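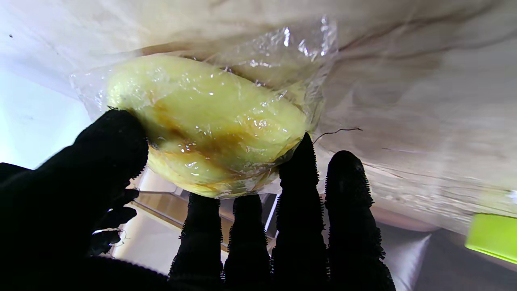

*Fig. 6 - Stallix hand, wrist camera view. Bagged bun held between thumb and fingers.*

## 6. Hand will not let go (fault 103)

Applies to all Stallix hands on the Navarro arm. Fault 103 means the hand got an open command and the fingers didn't reach the open position in time. Usually fibres from the cover wound into a knuckle, sometimes film from a bag.

**CAUTION: the thumb can spring open when power comes back. Keep your own fingers out of the palm.**

1. Press stop on the pendant. Don't use the emergency stop unless someone is trapped - it drops the arm brake check and you'll have to home everything again.
2. Wait for the amber light. Then switch the hand off at the wrist.
3. Hold the item from underneath. Do not pull on the bag, it tears and the bits go into the joints.
4. Turn the release screw at the base of the thumb 3 full turns anticlockwise. Thumb goes slack.
5. Lift the item out. Bin it, even if it looks fine.
6. Check each knuckle for loose fibres or film. Tweezers only, no blades near the cover.
7. Screw back in, same number of turns. Hand on, run OPEN TEST from the service menu.

Note: if the test stops at 76 the thumb screw isnt fully home. Go back to step 7.

Note: squashed items with no fault showing = grip set too high. See Grip settings, load the "soft bakery" profile and try agian.

Same fault twice in one shift: take the hand off, tag it, send to Mondetwood. Kakwood site has no spare covers at present, so don't send them there.

Write every 103 in the cell log, with the time and the item.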